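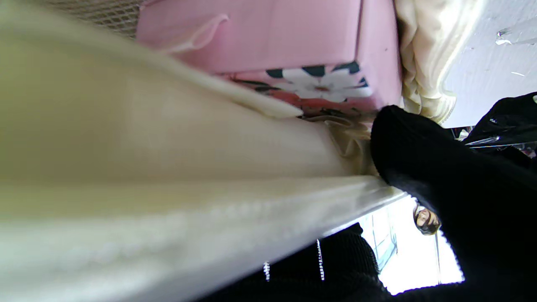

Cream fabric and a pink box with a floral band.

Mayonnaise, Mustard and Other Things You Can Stop Buying
July 9, 2019

I counted the jars in my refrigerator door last April, which was a mistake. Most of them were sauces I had bought for one recipe, used a spoonful of, and then kept for reasons of guilt. The jar of Gatetti mayonnaise had sugar listed twice under two different names, as if I wouldn't notice. So I started making my own. A few of you asked for the tips all in one place, and I have finally run out of excuses.

Start with room temperature everything

Take the egg out of the fridge 30 minutes before you need it. Cold yolk and warm oil get along like in-laws. If you forgot (I always forget), sit the egg in a bowl of warm tap water while you hunt for the whisk. If you're nervous about raw egg, buy the pasteurized ones.

Go slow with the oil

One yolk, a teaspoon of mustard, a squeeze of lemon, a pinch of salt. Then oil, a few drops at a time, whisking like you mean it. Once it looks thick and pale you can pour in a thin stream, up to a scant cup. Use something bland. I once made a batch with the fancy green olive oil from the market in Brirkport and it tasted like a lawn – an expensive lawn.

When it breaks, and it will

Your mayo will turn to soup at some point. Put a fresh yolk in a clean bowl and whisk the soup into it, one spoonful at a time. Say nothing to your guests.

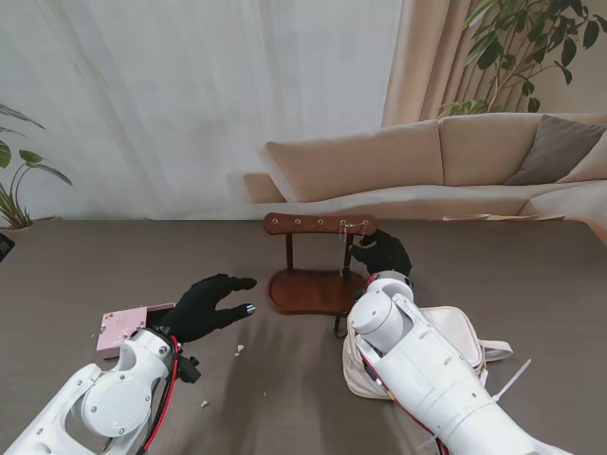
Mustard is mostly waiting

Soak half a cup of mustard seeds in a quarter cup of vinegar and a quarter cup of water for 2 days, covered, in the fridge. If the seeds drink it all, add a splash more. Blend, add salt and a little honey, and taste it. It will be bitter enough to make you question the whole project. Put the lid on and come back in a week, when it will be a different and much nicer mustard.

Use yellow seeds the first time. The brown ones from Memon are lovely, but they clear the sinuses, and possibly the room.

Ketchup: I have given up

I know, I know. I simmered tomatoes for most of an afternoon and got one small jar of something my family called "fine." The people at Sunville can keep that job. I buy the plain one and stir in a little smoked paprika when I want to feel superior.

Label the jar

Tape and a marker. Write what it is and when you made it. Tartar sauce and vanilla pudding look a lot alike at breakfast, and I would rather not say more about that.

How long it all keeps

Homemade mayo gets three or four days in the back of the fridge, never in the door. Mustard is good for a couple of months. Anything with fresh garlic or herbs in it I make small and finish by the next day or so.

Small jars help. I save the ones that jam comes in, run them through the dishwasher, and soak the lids overnight in baking soda and water if they still smell of pickles. Some lids will smell of pickles forever. Use those for pickles.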